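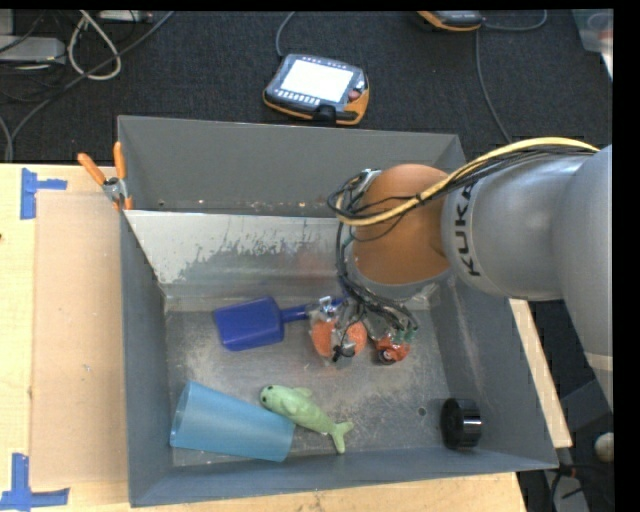 One reader on Marquez Street asked whether the new recycling rules mean she has to wash every can before it goes out. A quick rinse is enough. Labels can stay on, and lids can be dropped inside the can if you pinch the top closed.

The change applies to all 1,140 households in Sivatton that have curbside pickup. Metal and glass are now collected every 2 weeks, on the same day as paper. Plastic bags are still not accepted at the curb and can be taken to the drop-off point behind the Lernen Library, open until 6 on weekdays.

Several people wrote in about paint cans. Empty ones with dried paint may go in with the metal. Anything still liquid has to wait for the hazardous waste day later in November. Last fall's collection brought in 94 car batteries and roughly 11 barrels of used motor oil, and the line of cars reached back to the Simum Road light by midmorning. This time the gate will open an hour earlier, at 8.

Pickup calendars are at the library desk and the town office.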